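**Robotics students take on the hinged bar task in simulation**

BRORNTHORPE — Students in the Advanced Robotics course at Brornthorpe Technical College have begun the simulation portion of their November project, in which a virtual robot arm must work with a long hinged bar mounted on an equipment housing.

The course enrolls 28 students, who are divided into 11 teams. Each team writes its own control program and runs it in a shared virtual room before review by the instructor, Abena Mensah.
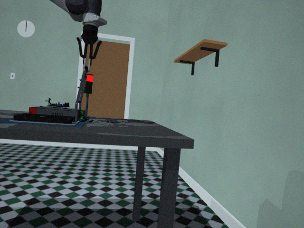

*The simulated arm with its gripper at the upper end of the bar, beside the signal light.*

"Students are asked to plan the approach before they write any code," Mensah said. "The bar moves on a hinge, and the path of the gripper has to respect that."

Teams are graded on the accuracy of the approach, the position of the fingertips and the clarity of their written logs. Each team is permitted 25 trial runs.
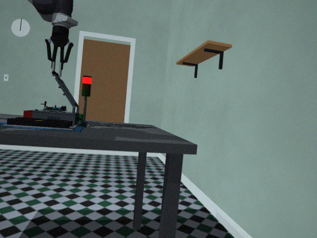 Logs are due Thursday and will be read by Mensah and by Nyokabi Mutiso, laboratory coordinator. Teams that need more computer time may reserve a workstation through Mutiso's office. The 2 teams with the highest scores will present their programs to the first-year class in the Lyimo Building.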